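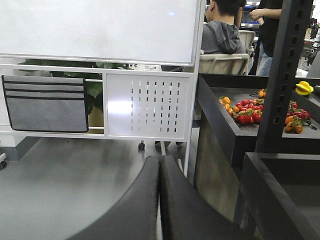 Speaker notes: what I brought back from the Wesberg open day

Talks > Spring meetup > Speaker notes

3 min read

Start with the tomatoes. Ask who in the room has ever picked up a bunch on the vine and had half of them roll under the counter. Wait for hands. Then say that I spent an afternoon in February watching people try to teach that job to a machine, and I had a wonderful time.

Where I was

Wesberg opens its lab to visitors twice a year. I took the early train from Pledport with two coworkers and we got there at 9:40, far too early, and they let us in anyway (and found us coffee!). There were about 30 visitors, mostly from produce and grocery, plus a few students. Go easy on the history of the place. People can read that on their own.

The shelf demo

This is the heart of the talk, so slow down here. The setup was a grocery shelf in miniature: black trays, cherry tomatoes on the vine in red and orange, a yellow bell pepper. The arm has two rounded, padded black fingers. I had expected something that looked like pliers, and these are closer to oven mitts.

Point out how hard the tomatoes are. A pepper is one solid thing. A bunch of tomatoes sags, the stems catch, and the shape changes the moment you lift. Our host said they had logged 3410 tries on vine tomatoes alone, and she was as happy to talk about the bad ones as the good ones.

The run we watched: pepper first, picked up cleanly and set down in the other bin. Then a bunch of tomatoes. First grab, one came off and bounced. Second grab, lower down and slower, and the whole bunch came up together. The room cheered. I cheered too, I'm not ashamed of it.

[Pause. Drink water.]

Questions people asked

- Can it tell ripe from unripe? Not yet, it goes by what it's told to fetch.
- How fast? Slow. I timed one pick at 40 seconds.
- Does it bruise them? They check by hand afterward and keep a tally by the sink.

The Mansilla people wanted to know about lettuce. Big laugh from the hosts. Lettuce is apparently next year's headache.

What I'd like us to try

Skip this part if we're running behind. Our Grevton packing room has a quiet corner and plenty of odd-shaped produce. I'd love to offer it for a one-day trial, with our own crew watching and asking the rude questions. Wesberg said they're open to visits like that from summer on.

Leave the sign-up sheet for the next open day on the table by the door. Bring pens this time.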